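Search this list Go

List: cell-upkeep
Tags: Grippers, Maintenance

In July a member at Foltwood wrote:
> Should the fingers be checked before or after the 3,000-cycle service?

Both. At Skallmont we run the gripper 5 times over the sponges and blocks, then inspect the finger mounts and cable clips.

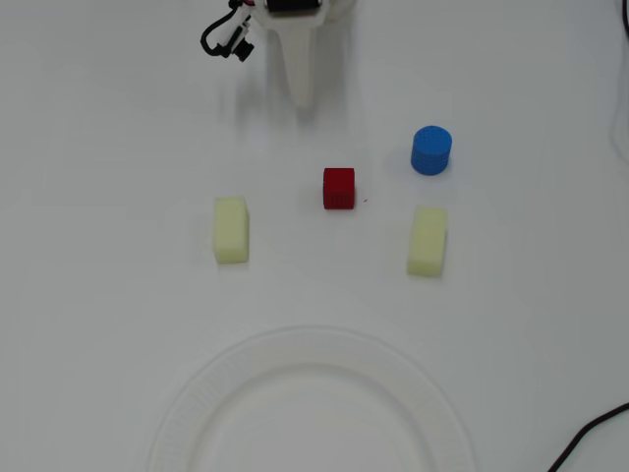
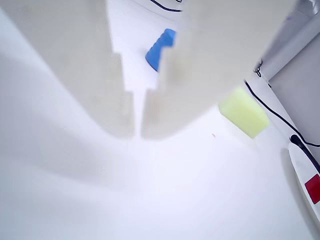
Posted by: Cell Maintenance Desk, Skallmont

Please keep cables on the tabletop clear of the arm's path. Replace both fingers together.

Contact the list owner | © Dutari | Back to top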